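Product Review: Nuvine Portfolio Screener

Reviewed 10 June 2020

Summary

Nuvine is a subscription stock screener for individual investors and small advisory offices. The program filters listed companies by valuation, debt, dividend record and earnings stability, and it can save each filter as a reusable list. Our reviewers used the standard edition with three model portfolios and compared its output with figures taken directly from company annual reports. The service is recommended for investors who already know which measures they wish to apply. Beginners will find the guidance thin.

Setup and data entry

An account can be opened without a brokerage connection. Holdings may be typed in by hand or loaded from a spreadsheet, provided the column headings match the Nuvine template exactly. A file with a heading spelled differently is rejected in full, and the error message does not say which column is at fault. Our second attempt, with corrected headings, loaded 39 positions and matched every ticker symbol.

Purchase dates are optional. Users who leave them blank should be aware that the income report will then assume a full year of dividends for each position. The assumption is stated only in the help pages -- it should appear on the report itself.

Screening tools

The screener is the strongest part of the product. Up to 20 conditions may be combined in one screen, and each may be set as a fixed value or as a rank within an industry. The second option is useful for balance sheet measures. A debt level that is ordinary for a utility would be a warning sign in a software company, and a single fixed limit treats the two alike.

Ratios can be calculated on trailing, average or forward earnings. The choice is shown beside each result, a practice other vendors would do well to adopt. Companies with negative earnings are excluded from price-earnings screens by default, although the setting can be changed.

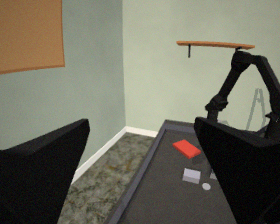

Data quality

Reported revenue, net income and total debt agreed with the annual reports in nearly all of the cases we checked. The exceptions were companies whose fiscal year does not end in December. For these, the program sometimes combined quarters from two fiscal years in its trailing figures, and the resulting ratios were misleading.

Share counts were updated promptly after buybacks. Special dividends were less reliable. Two were recorded as regular payments, which raised the stated yield of both companies well above its true level. Any unusually high yield should be confirmed against company filings before a purchase is made.

Comparison with other services

Avby offers a similar screener at a lower fee, with fewer balance sheet measures and no industry ranking. Its charts are clearer, and it may suit an investor who follows a short list of stocks. Nijs is aimed at professional offices and includes bond data, which Nuvine lacks entirely.

Cost

The standard edition costs $40 per month, billed in advance. Cancellation takes effect at the end of the paid month, and saved screens are kept for later use if the account is reopened. Export to spreadsheet is included. Historical data beyond ten years requires a higher tier.

Recommendation

Nuvine is a capable screening tool with sound core data and a weak import process. Investors who hold many companies with unusual fiscal years should wait until the trailing figures are corrected. For others, the monthly fee is reasonable for a portfolio of moderate size -- those with only a few holdings can obtain the same information from public filings at no charge.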